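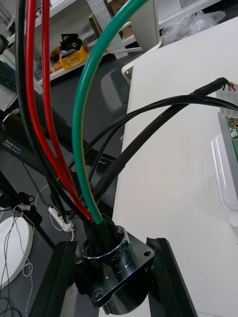
Reversing camera or sensors for an older van?

Forum: Vans and Campers > Electrics and Accessories

sirnton_dave
Posted in September, 7:40 pm
I have a long wheelbase panel van, half converted, no rear windows. The previous owner fitted nothing at the back at all. I've already put one dent in the bumper against a low wall and I would like to stop there. Budget is 400 for everything, fitted by me. I'm torn between four sensors in the bumper and a camera over the doors with a screen on the dash. I can't run to both if I buy decent ones. What are people using and would you buy it again?

Wheelnut62
Camera, every time. Sensors tell you there is something there. A camera tells you if it's a bollard or a bit of long grass. I had sensors on my last van and they screamed at every hedge in Wales. I ended up switching them off, so they were no use to me on the day I needed them.

marrowfat
Disagree with Wheelnut. A camera only works if you look at it. When I reverse I'm looking in both mirrors and I don't want a third thing to watch. A beep gets through whatever I'm looking at. I also find the camera on my wife's car is useless from October to March because the lens is covered in road dirt.

Wheelnut62
So wipe it.

marrowfat
It's eight feet up over the doors on a van. I'm not getting a step out every time I leave a car park.

Ayman Zerouali
I do my own work and have fitted both. A few points that might help.
Sensors need to go in at the right height. On a van with a step at the back you often have to put them in the step, and if they are too low they pick up the ground on a slope. Measure from the ground with the van loaded as you normally load it. An empty van can sit a good bit higher.
If you have a tow bar, check the sensors can be set to ignore it. Some can't, and they will beep the whole time you are in reverse.
For a camera, the cost is one thing and the cable run is another. On mine it took a full day to get the cable from the rear doors to the dash, and most of that was taking trim off and getting through the rubber boot at the hinge. If you are half converted and the lining isn't in yet, run the cable now even if you don't buy the camera until next year.

sirnton_dave
Thanks Ayman. The ceiling isn't up yet, so that's good advice. I do have a tow bar. Did you use a wireless camera at any point?

Ayman Zerouali
Once, on a trailer. It was fine on a short one. In the van the picture dropped out near the end of a long reverse, so I took it off and went back to wired. You still have to feed a wireless one with power at the rear, so you save less work than you would think.

tansy_b
I've got a Wunia wireless kit and it's been fine for two years, so I wouldn't write them off. Mine is a medium wheelbase though. Power comes from the reversing light. The screen takes a couple of seconds to wake up when you put it in gear, and you do have to wait for it. My husband doesn't wait, and we have a scratch to show for it.

OldGreyTransit
What is your van's total length? I ask as I had a quote from a local place for a wired camera with a 10 metre cable and the cable turned out to be too short once it had gone up, along and down again. Had to buy an extension. The joint in the extension let water in the first winter.

sirnton_dave
It's 590 centimetres bumper to bumper. I would have thought 10 metres was plenty.

OldGreyTransit
Should be, if you go straight along the roof. Mine is longer and went down the side and under the floor. Put the joint inside the van if you have to have one, and leave a drip loop.

marrowfat
Whatever you buy, please fuse it properly. The last van I bought had the camera twisted on to the reversing light wire with tape round it. It took out the lights on that side and I only found out when someone flashed me.

Wheelnut62
On that we agree.

peg_and_ted
We had ours done by Ait Ali, the auto electricians on the trading estate. They charged 700 for a camera, a mirror screen and four sensors, all in. I know that's over your budget, but it was done in a day and there isn't a wire to be seen. We're both in our seventies and neither of us was going to lie under a van.

Wheelnut62
700 is steep. The parts are half that.

peg_and_ted
The parts are. The rest is somebody else's knees.

tansy_b
Has anybody tried the Drastis mirror screen? It clips over the existing mirror. I like the idea of it being where I'd look anyway, but in a panel van there's nothing to see in that mirror so perhaps I'd have lost the habit.

Ayman Zerouali
I fitted one for my brother. Good picture in daylight. At night he finds it too bright even on the lowest setting. The clips are rubber straps and he has had to replace one. If you have a solid bulkhead you lose nothing by covering the mirror, so it suits a panel van better than a car.

marrowfat
Too bright at night would rule it out for me. Most of my driving in winter is in the dark.

sirnton_dave
Right, I think I've decided. I'm going to run the cable along the roof before the ceiling goes up, fit a wired camera with a small screen on the dash, and leave a draw cord in for sensors later on. I'll put it on its own fuse. That should come in under the 400 with a bit left for grommets and a decent crimp tool.

Wheelnut62
Good choice. Mount it to one side of the brake light if you can, or you'll get red glare on the screen.

marrowfat
Let us know how it looks after a month of wet roads.

sirnton_dave
Will do. One more thing, does the camera need to be dead centre? The doors split in the middle and the obvious flat spot is on the left one.

Ayman Zerouali
No, slightly off is fine and you get used to it. If you put it on the door, remember the picture swings when the door is open. I'd use the roof edge above.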